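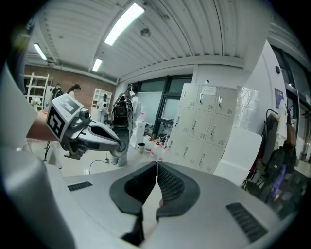 Holding the grippers: a line worker on two years of change at Valentini

When Valentini began bringing automation into its packing hall at Bolby, the line workers were told about it at the end of a morning shift. One of them had been packing there for 11 years. She now spends most of her week in a room with brick along one wall, demonstrating tasks with a pair of hand-held grippers. She agreed to talk on her lunch break, on the condition that her name was left out.

"I thought they would come in with machines and we would come in one day and be gone," she said. "It was slower than that. First they asked who wanted to try the grippers. I put my hand up, mostly to get off nights."

The work is simple to explain. She picks things up, moves them and puts them down, the way she would on the line, only with the grippers in place of her fingers. The recordings go to Harnus, the firm that supplies the arms, and are used to train them. A shift in the room is 8 hours, with the same breaks as the floor.

She found the first weeks hard. "You don't feel anything through them. On the line I know a bad cap by touch. With these you have to look, and you have to slow down. My shoulders hurt in places they never hurt before."

Her supervisor, who joined us for part of the conversation, said the pace was the hardest thing to get across. Packers are used to being measured on speed. In the room, a hurried take is often thrown out. "I had good people coming to me upset that they were doing it badly," he said. "They were doing it fast. We had to take the hourly target away completely, and it should have been gone from the start."

A full batch is 400 takes. The packer said she doesn't mind the repetition, which is no worse than the line, but she does mind repeating a task when she can't see the point of it. In the spring the group asked to see the arms running, and they were taken down to the hall to watch. "It reached for the box from the side. I do that. Other people go from the top. I stood there thinking, well, that one's from me."

Was that a good feeling?

"Both. I was a bit proud. Then I walked back upstairs and thought about who used to stand in that spot."

There are 2 arms in the hall today, both on the carton station. No one has been laid off, though people who left have not been replaced, and she was quick to bring that up. The supervisor did not dispute it. He said the carton station was the job people most often asked to be moved from, and that the packers who worked it are now on inspection or upstairs.

Pay came up more than once. Those in the recording room kept their old grade for most of the first year, although the work called for new training. The rate was raised in January after the group put its case in writing. "We're teaching the thing," she said. "That's a skill. It took a while for them to call it one."

She would like to learn how the arms are set up and repaired. A course called Fadoven is open to floor staff, but the classes start at 4 p.m., when she has to collect her son from school. She has asked for a morning group and is waiting for an answer.

The supervisor expects recording to go on for another year at least, with new tasks added as the hall changes. After that he could not say. The packer has asked him the same question – she asks it every few months – and has been told the same.

"I'd go back on the line if I had to," she said. "Inspection, maybe. I wouldn't want cartons again."

Her break was over by then, and she went back in to finish the afternoon's batch.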